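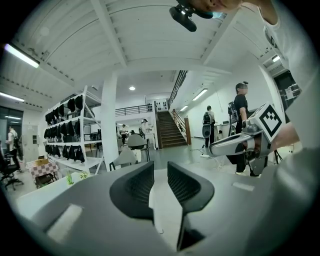
Issue 18 – December 2025 – page 11

Storage: the tall shelving

The white metal shelving is staying where it is, on the left of the big room next to the square pillar. Amanuel Ayele looked at moving it to the stair side in March and decided against it. The diagonal braces must stay on. Anyone who needs a wider opening should ask for a shelf to be reset, which takes two people and a rubber mallet.

The black items fill three tiers. Keep the heavier ones on the lowest tier and turn the label side outwards. The Woswood load plate gives 200 kg per shelf, evenly spread, and we are well under that. Feet are to be checked for level each quarter with the Furker gauge, kept in the Tilahun cupboard.

The small table with the red-and-white checked cloth is for things on their way in or out – one box at a time, please, and no tools. Boxes left there for more than 2 days go to Berkay Kılıçarslan for sorting.

Replacement tubes for the ceiling and wall lights are on order from Clindarska. Report a flickering tube by its position, for example "left wall, lower".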